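Jornada de puertas abiertas de Gitdale

La Jornada de puertas abiertas de Gitdale es una demostración pública de robótica doméstica que se celebra cada año, en el mes de septiembre, en el laboratorio Rahimi de Clarnville. Su contenido principal es el programa Burkau, dedicado a la manipulación de objetos cotidianos por medio de robots de dos brazos. La entrada es gratuita, pero es necesaria la inscripción previa.

Historia

La jornada nació como una visita interna para los estudiantes de ingeniería de Clarnville. En su primera edición se inscribieron 300 personas, y los organizadores tuvieron que dividir el público en turnos de mañana y de tarde. En la segunda edición la cifra subió a 610, y en la tercera a 720. Desde entonces el límite de inscripciones está fijado en 1000, número que corresponde a la capacidad del edificio durante un día completo de turnos.

El nombre de Gitdale viene del antiguo almacén donde se hicieron las dos primeras ediciones. El traslado al edificio actual permitió disponer de una sala más amplia con suelo claro de madera, pero el nombre se conservó en los carteles y en la correspondencia oficial.

El responsable de la demostración es Þórarinn Ladefoged, ingeniero de control, que dirige el programa Burkau desde su comienzo. Ladefoged redactó también el folleto que se entrega a los visitantes, disponible en español y en inglés.

La demostración

La parte central de la visita es el trabajo en la estantería. Se trata de un mueble blanco con compartimentos abiertos y una superficie de escritorio en la parte baja, ocupado por objetos de uso diario, como libros, una taza, un ordenador portátil o gafas, y también por peluches y juguetes. El robot trabaja delante del mueble con sus dos brazos, terminados en pinzas de color negro.
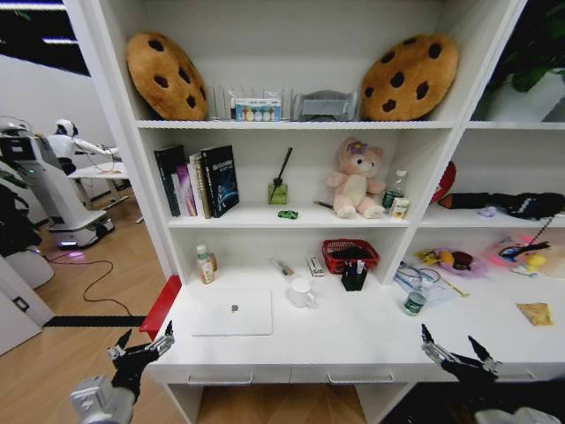

El puesto de la estantería en la sala de demostraciones; al fondo, un robot humanoide blanco junto a una mesa.

Cada turno empieza con una explicación breve del ejercicio. A continuación, el operador anuncia el objeto que se va a mover y el compartimento de destino. Los ejercicios se clasifican en tres grupos según su dificultad. El primero comprende los objetos rígidos y estables, como la taza. El segundo comprende los objetos blandos, por ejemplo el oso de peluche rosa, que cambian de forma cuando la pinza se cierra. El tercero, que es el más difícil según el folleto, comprende los objetos planos, finos o próximos a otros, entre ellos el bolígrafo y las gafas apoyadas sobre papeles.

Los dos cojines grandes en forma de galleta, situados en la balda superior, son conocidos por los visitantes habituales y aparecen dibujados en la portada del folleto. Se utilizan para los ejercicios con los dos brazos, porque su tamaño es superior a la apertura de una sola pinza.

En la mitad derecha del mueble se realizan los ejercicios de alcance. El brazo debe entrar entre los objetos del nivel inferior sin desplazar los que están cerca, y el operador puede detener el movimiento en cualquier momento.

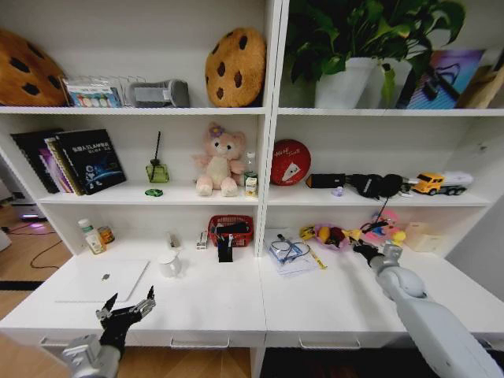 La duración de un ejercicio no es fija. En el programa no se anuncia un número de intentos por turno, y un intento fallido se repite solamente si el tiempo lo permite. Al final hay un espacio de preguntas, en el cual los asistentes suelen interesarse por la fuerza de las pinzas y por el tratamiento de los objetos frágiles.

Normas de la visita

El público permanece detrás de una línea de seguridad mientras los brazos tienen corriente. Está permitido tomar fotografías sin flash. Los menores de edad deben ir acompañados de un adulto, y los grupos escolares tienen reservado el primer turno de la mañana.

Recepción

La prensa local de Clarnville ha valorado de forma positiva el carácter abierto de la jornada, en especial el hecho de que los ejercicios se muestren también cuando no salen bien. Algunas críticas se refieren a la poca visibilidad desde las últimas filas y a la falta de un micrófono en el espacio de preguntas. A partir de la cuarta edición se instaló una pantalla lateral.

Véase también

Programa Burkau
Laboratorio Rahimi
Robótica doméstica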